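Community Help > School and Club Projects > Robotics

3 min read | 31 comments | 2 shares

Simulated gripper view: worktop texture swamps everything, how do we get our pick-up task working?

Posted by wanell_club_helper

Hi all, hoping somebody can point us the right way. I help out at an after-school robotics club (we're called Wanell, after the lane the school is on) and we've entered the Adams Challenge for the first time. The first round is all done in simulation, so the kids have been building their pick-up task on screen and looking through a camera fixed near the gripper. They picked the worktop themselves out of a folder of textures and of course they went for the busiest one going, a grey stone with dark veins running all over it. They love it. I have gone off it.

The trouble is that our little colour-and-edges script finds "objects" all over the stone. It draws its box round a patch of veins quite happily and then sends the arm off towards it. We've also got a strong light in the scene which makes a pale triangle on the worktop next to the left finger, and the script is very keen on that as well.

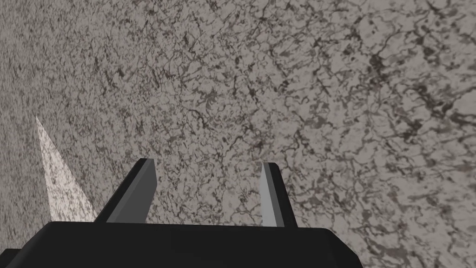
We've tried blurring the picture first, which calmed it down a bit but then it started missing the real cubes when we put them in. We've tried turning the edge threshold up and had the same sort of result. One of the kids wants to train a proper detector and I'd love to say go for it, but we've only got 2 sessions left before we hand in and our laptops are ancient. The rules say the camera has to stay on the arm, so a nice view from overhead isn't allowed.

Is there a simple way round this, or should I be the bad guy and make them use a plain table? Any help very welcome, I'm a parent who can do a bit of Python and that's your lot!

Posted by detero_dan_fan

just use a plain table. we did plain white and it worked first time. busy textures are for showing off

(2 people found this helpful)

Posted by zislow_workshop

I'd hang on before you bin the stone, as it's a good thing for them to wrestle with. I run the sixth form group that built the Zislow arm and we had very nearly the same headache with a carpet.

First job, sort the light out. A hard-edged bright patch is about the worst thing you can give an edge finder, and it'll stay a nuisance whatever else you change. Look for whichever light in the scene is a spot or has sharp shadows switched on, then soften it or swap it for a general all-over one. It's a five minute job and the kids can see the difference straight away, which always goes down well with ours.

Next, stop looking for edges at all. Your stone is grey and brown, so it hasn't got much colour in it. If your cubes are a good strong red or blue, change the picture from RGB to HSV and keep only the pixels with high saturation. Veins are dark but they aren't colourful, so most of them should drop out. Throw away any blob smaller than a sensible size and you may well find the blur isn't needed. 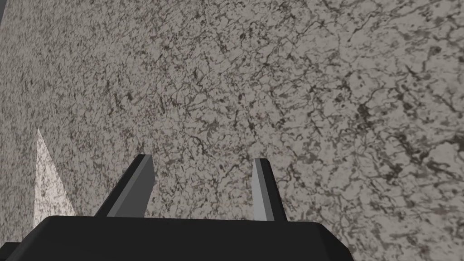
Do we need to mask out the gripper as well, if the camera's always looking at it?

It's worth doing, and it's dead easy when the camera is fixed to the arm. The body of the gripper stays in the same part of the view, so you can paint that bit black in a mask once and reuse it every time. The fingers are a touch more fiddly as they open and close. I'd make the mask with them wide open, then a second one with them shut, and let the script choose by the finger position it already knows. Leave the gap between them alone or you'll blank out the very cube you're trying to grab (ask me how I know).

Last thing, get them to save a set of views with no cube in and run the script over those too. If it reports a cube in any of them, you've got a false alarm to chase, and it's much quicker than watching the arm wander about. We kept ours in a folder called "nothing here" and ran it after every change. Our first version failed on roughly half of them, so don't let anyone get disheartened!

Posted by wanell_club_helper

Oh this is brilliant, thank you. I hadn't thought of saturation at all. The cubes are a sort of beige at the moment (don't ask, there was a vote) so I'll be campaigning for red at the next session. Will have a go at the masks at home first so I don't look daft in front of a room of eleven-year-olds.

Posted by oldmotors

Check your camera near-clip setting while you're at it. Had ours chopping bits off the fingers last June and it took ages to spot. Might not apply to you.

Was this page useful? Sign up for our newsletter to get the best club and classroom threads by email.

We use cookies to remember your settings and keep you logged in. Accept | Manage cookies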